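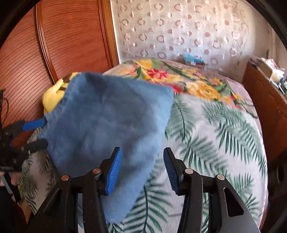

30 July 2026 – carton labels, Boltstead line

Ran the second batch of coded shipping cartons from Sönmez. 262 cartons through the scanner, 182 read on first pass. The rest needed a second pass, and 3 never read at all. Those are on the shelf by the door, please leave them taped.

Misreads are nearly all on the short side panel, where the code crosses the flute lines. Long side is fine. Same thing we saw in January with the Flusness board, so I doubt it is the ink.

Parent-child linking in Cirkex works now – pallet record shows every carton under it. One pallet came up with a duplicate carton number. Deleted the second entry by hand and kept a copy of the log.

Next: move the code 100 mm in from the corner, print a short run, scan again at the slower belt speed. Still waiting on the new board spec from Sönmez.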